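This site uses cookies to remember your settings. Accept all / Manage choices

Notebook, 19 January 2025

Second go at writing up the Follivine feedback module. The first draft was too polite to be any use to us.

What we were asked to do: sit through the manager course Skeselska wants to roll out, say whether it does what the sales sheet claims, and suggest changes before the April intake. The claim is that team leads who finish it give "braver feedback" and that their teams speak up more. I have my doubts.

Start with the number everybody quotes. The survey had 1,822 replies, which sounds like plenty until you look at who was asked. Only people who had finished the course got the link. Anyone who dropped out after the first session was never counted, and those are exactly the people I'd want to hear from. The teams weren't asked either. So we have a large pile of managers saying they feel they listen better. Fine. I feel I listen well too, and I have been told otherwise.

Then the exercises. There are 3 in the morning block. The pairs one (say a thing you got wrong this month, partner says thank you and nothing else) is decent and I'd keep it. People went quiet and then said real things, at least in the group I sat with. The other 2 are padding. The card sort asks you to rank values nobody would put last. The "letter to your younger manager" took most of an hour and I couldn't find anyone afterwards who could tell me what it was for, including the person running it.

Bigger worry, and I don't see it in any of the course notes: what happens when a lead admits a mistake and their own boss uses it against them at review time? The Wustiser office ran an early version and the write-up skips straight from "leaders shared openly" to "trust improved". No word on how they measured trust, or when. If it was the same afternoon, after cake, I don't want to hear about it.

To be fair to them, Hodoroagă did something more sensible. They had senior staff do the pairs exercise first, in front of the team leads, and held off inviting the leads for a while. They also kept a plain log of questions raised in team meetings before and after. It's a small log and somebody's idea of a "question" drifts as it goes on, but it is at least a record of something people did. I'd copy the method and ignore their conclusions for now.

Things to change before we agree to anything:

- Drop the card sort. Shorten the letter or drop that too.
- Seniors go first, or we don't run it.
- Ask the teams as well as the managers, and ask again later.
- Chase the dropouts. A short call will do, no form.
- Take "braver" off the sales sheet. I can't measure it and neither can they.

Still open: whether the log can be kept without it turning into a score. As soon as leads know questions are being counted they will start planting them, I would. Maybe the note-taker keeps it and it never goes up the line. Need to think about that more, and look at the Hodoroagă sheet again with the column headings explained by whoever made them.

Not signing off the module as it stands. Will redo the costings once the letter exercise is settled.
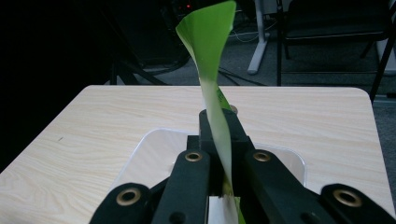 The costings also assume a full room every time, and the rooms I sat in had gaps by the afternoon, so knock that down as well and see whether the price per head still looks as good as they say.

Back to top | Contact the workshop | © 2025 All notes remain with their authors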